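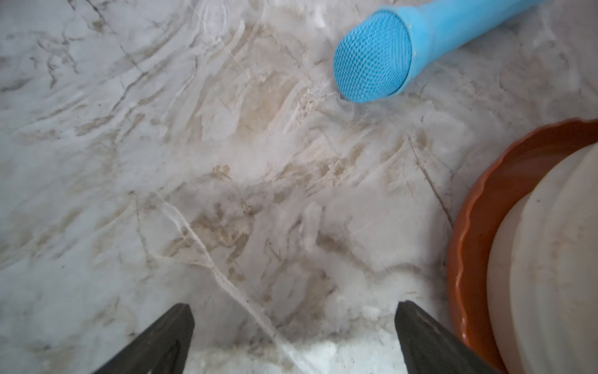 A marble-patterned countertop, veined in gray and tan.

Gascombe should let people repair things in its library, and it should pay for the room to do it in. The town council will look at the idea again in August. I think it should say yes.

The proposal is small. The old periodicals room would open two evenings a week, with a workbench, some hand tools and one paid staff member. It would cost $2,210 to set up, most of that for lighting and a sink. Opponents say a library is for books. I have used ours for 30 years, and in that time it has lent out records, tax forms, sleds and a telescope. The books are still there.

The better objection is that we already have places to get things fixed. We have fewer than we did. Budell closed its repair counter on Main Street and now sells only new appliances. The shoe place is gone. Pluralo will take a broken lamp, but it charges $40 to look at it, and you can buy another lamp for less than that. So the lamp goes in the trash.

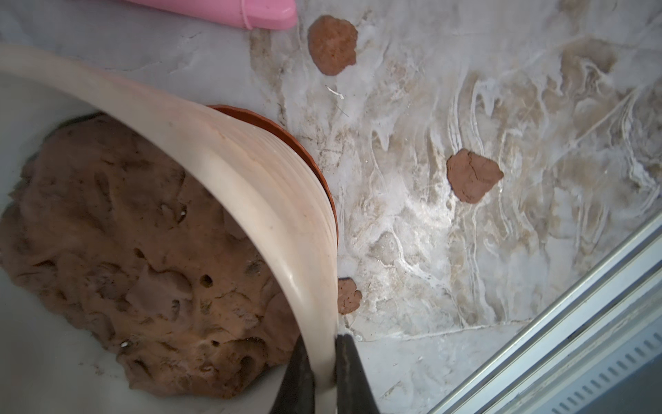

Reddish-brown clay in a white basin, with thin plastic sheets across it.

I don't expect a room with a bench to save the planet. Most of what people bring in will be chairs with a loose leg and jackets with a stuck zipper. Those are worth an evening. A person who has glued one chair will look at the next one differently — and may not throw it out.

There is also the matter of who gets to learn. My father taught me to rewire a plug at the kitchen table. Plenty of people had no one to do that, and a video is a poor substitute when the screw in your hand doesn't match the one on the screen. 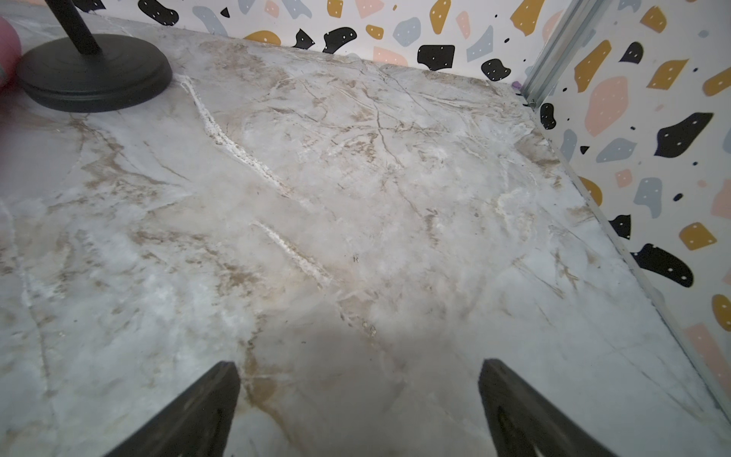 Pale veining and a raised white seam on a marble-patterned tabletop.

The council asked whether the Goh building could host it for free. It could, but it closes at five and has no bus stop. A service that working people can't reach is a service for retirees like me, and I already own a screwdriver.

Spend the money on the library.

Last updated: 26 Jun 2024

Get our opinion pieces by email. Sign up for the newsletter.

Contact us | © 2024 All rights reserved | Back to top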